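Accueil - Le club - Réunions - Matériel - Contact

Club de téléopération Istulham
Compte rendu de la réunion de septembre

Présents : Periklis Raptis (présidence), Sofia Sotiropoulos, Nektarios Papadakis, Huia Bolger, Jarmo Harju (secrétaire de séance, faute d'avoir regardé ses chaussures assez vite).

Ouverture à 18 h 10. L'ordre du jour prévoyait 18 h.

1. Approbation du compte rendu précédent

Adopté. Nektarios demande que l'expression « longue digression de Nektarios » soit remplacée par « intervention ». Accordé. L'intervention avait duré jusqu'à la fermeture du bâtiment.

2. Inscription à la coupe Hendolis

L'épreuve de manipulation fine se dispute par équipes de 5. Nous sommes 5, ce qui règle la question de la sélection. Le règlement impose des objets du quotidien à ouvrir, à fermer ou à ranger, et chaque équipe doit remettre avec son dossier une série de démonstrations faites à la main. Sofia a lu le règlement en entier. Les autres ont promis de le faire et le secrétaire consigne ici cette promesse, pour ce qu'elle vaut.

Les frais d'inscription s'élèvent à 80 euros. Periklis les avance. Il souhaite que le mot « avance » figure au compte rendu.

3. Avancement des démonstrations

Sofia présente la tâche du tube, retenue en juin contre celle des lacets, que Huia défend encore. La tâche consiste à dévisser le capuchon, le poser debout, puis le revisser. On voit mal ce qui pourrait être plus simple, et l'on a donc passé l'été dessus.

L'objectif fixé avant les vacances était de 2 000 prises. Sofia préfère parler pour l'instant de « dynamique ». La présidence relève que la dynamique n'est pas une unité. Nektarios propose de définir ce qu'est une prise réussie avant d'en faire d'autres, point sur lequel l'assemblée croyait s'être prononcée au printemps. Relecture faite des anciens comptes rendus, elle s'était prononcée sur le goûter.

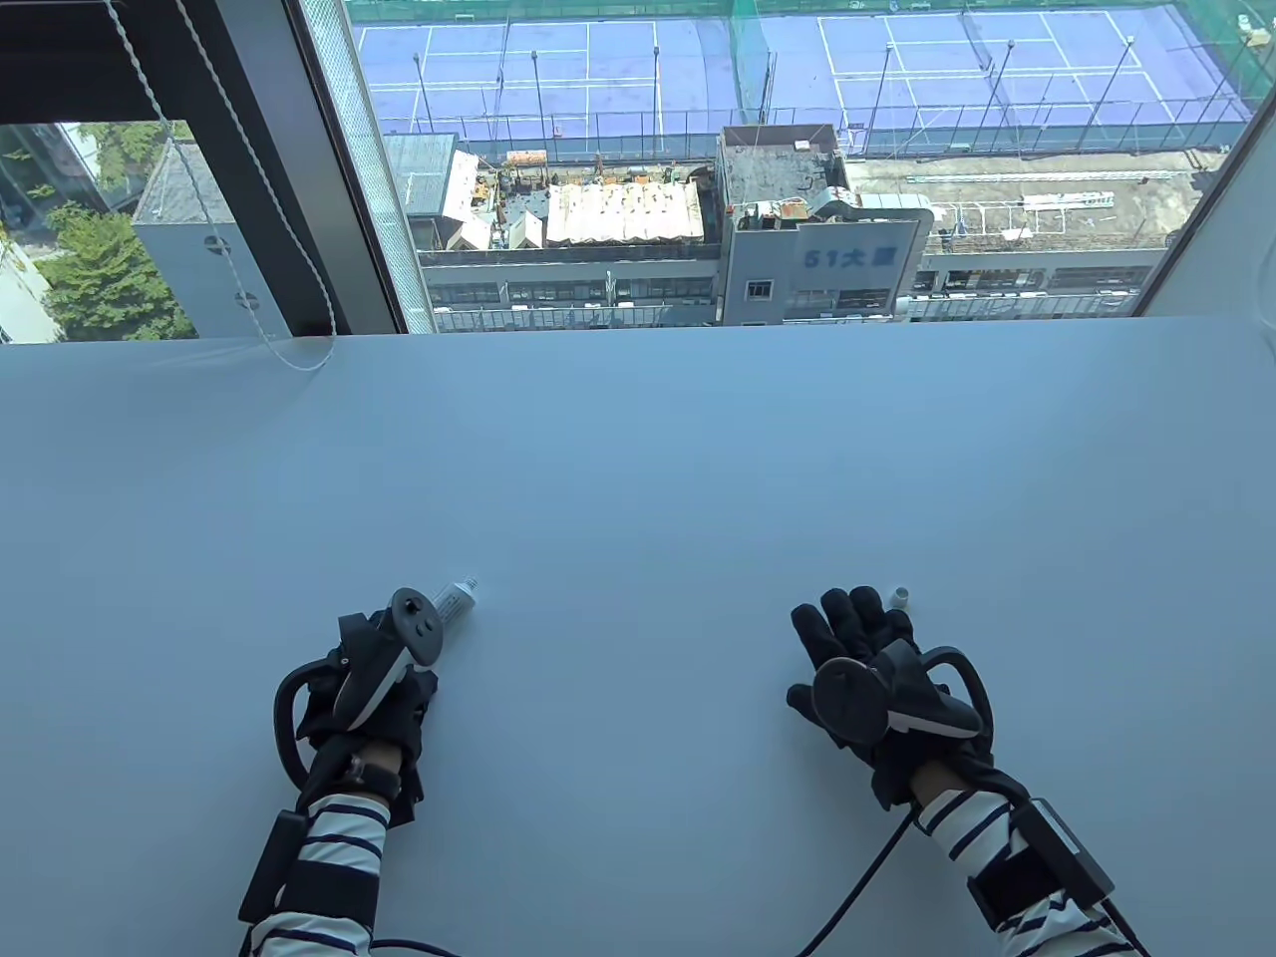 Tâche du tube : capuchon debout sur la table, tube ouvert dans la main gauche, main droite à plat.

Huia signale que la position des manettes varie d'un opérateur à l'autre : certains tiennent celle de gauche en même temps que l'objet, d'autres la veulent sanglée sur le dos de la main. Les trajectoires enregistrées ne se ressemblent pas du tout. Débat assez vif. Decision : chacun remplit la fiche de montage avant de commencer, y compris Nektarios, qui s'estimait dispensé par l'ancienneté.

Jarmo demande que la main au repos reste à plat pendant que l'autre travaille. Il a passé une soirée à trier des séquences où la main droite, désœuvrée, tambourine. Adopté sans opposition, quelques regards vers Periklis.

4. Matériel

Les sangles d'avant-bras glissent sur les manches. Huia essaiera une bande antidérapante fournie par la maison Pappas, qui nous fait un prix parce qu'elle croit que nous sommes un club de tennis. Le malentendu remonte à la fondation et personne n'a jugé urgent de le dissiper.

Le logiciel Grarken perd encore la synchronisation entre les 2 manettes quand la séance se prolonge. Nektarios a écrit au support, qui lui a répondu de redémarrer. Il a redémarré. Il a récrit. Échange en cours.

Câbles : Sofia rappelle qu'un câble qui traverse la table finit par emporter quelque chose. Elle rapportera des attaches. Periklis aussi, comme il l'avait dit en juin.

5. Questions diverses

Huia repropose les lacets. Rejeté, 4 voix contre la sienne. Elle annonce qu'elle les reproposera.

Nektarios souhaite intervenir sur l'avenir de la préhension à deux mains. Il est 19 h 50. La présidence le remercie vivement et inscrit le point à la réunion suivante, en dernier.

À faire :
Sofia - dossier Hendolis, définition écrite d'une prise réussie
Nektarios - support Grarken, fiche de montage
Huia - bande antidérapante
Periklis - inscription, attaches
Jarmo - tri des séquences, présent compte rendu (fait)

Séance levée à 19 h 55.

Comptes rendus récents
Réunion de juin : choix de la tâche, lacets ou tube
Réunion de mai : calendrier d'été et clés de la salle
Réunion d'avril : le goûter
Fiche de montage des manettes, version 2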